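Sorting the tea

We have had too much tea in the house since February. My sister-in-law cleaned out her pantry before moving to Lostovmont and gave us everything she didn't want to haul, which was 7 boxes and a few loose bags rolled up with rubber bands. Add what we already owned and the cupboard over the stove would not close.

I don't like throwing out tea, so I looked for a way to store it without the boxes. Most of them were half empty anyway. The wooden chests with lids were more than I wanted to pay, and the one I liked from Stoltby was too tall for our shelf. I ended up using a plain black tray I already had.

I did the job one evening after dinner. Green went together, then the darker ones. Anything that smelled like nothing went in the compost. The peppermint is in a jar by itself, because it makes everything near it taste like peppermint.

The bags stand up better if you start at the back and overlap them. Pack them fairly tight or the whole column slides.
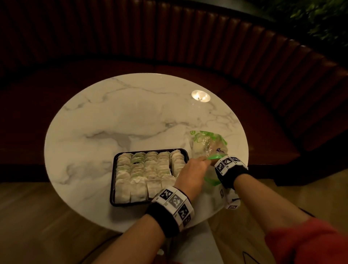
Five columns, on the marble table.

The cupboard closes now. I still have one box of chamomile from Enier that I haven't opened, and I'm leaving it sealed until there is room in the tray.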